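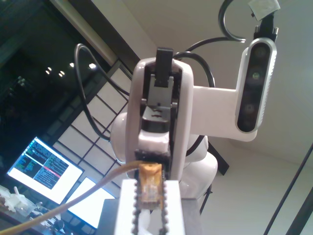
Is the Barnovine dehumidifier worth buying for a small flat?
For drying washing indoors, it is a good buy. For a cold room with damp walls, I would look at something else.

I bought the Barnovine last July to replace an older Zerner that had started leaking on to the carpet. We have two bedrooms, no garden and no tumble dryer, so from autumn onwards there is nearly always a clothes horse up in the hall.

Setting it up

You stand it upright, leave it for a few hours and plug it in. The lead is on the short side and I had to move a bookcase to reach a socket. The instructions are one folded sheet and the print is very small. There are 3 fan speeds, a timer and a laundry setting that runs the fan flat out until you turn it off.

Drying clothes

A normal load of shirts and towels hung up after tea is dry by breakfast with the hall door shut. Jeans take longer, and the waistbands usually need another couple of hours. The Zerner did the job in much the same time but made the hall uncomfortably warm.

Noise

On the lowest speed I can sleep with it running outside the bedroom door. The top speed is about as loud as a cooker hood. There is also a click when the compressor cuts in, and my neighbour Chae-won Um, who has the same model, keeps hers on a folded towel to deaden it.

The tank

It holds 2 litres, which is too small. On a wash day I empty it twice. The handle folds flat and the tank slides out easily, but there is no lid, so carry it level. You can fit a hose at the back if you have a drain nearby. The hose is not supplied.

Cold rooms

I tried it in the box room, which has no radiator. In December it collected very little and spent a lot of its time defrosting. The Warico desiccant model I borrowed did better in there, though it used more electricity.

Upkeep

The filter pulls out from the side and can be rinsed under the tap. I do mine every month. Spare filters cost £12 for two and took more than a week to arrive.

I would buy it again for the hall. The box room still has a bit of mould behind the wardrobe.

Reviewed by Yiğit Şimşekoğlu
Wednesday, January 3, 2024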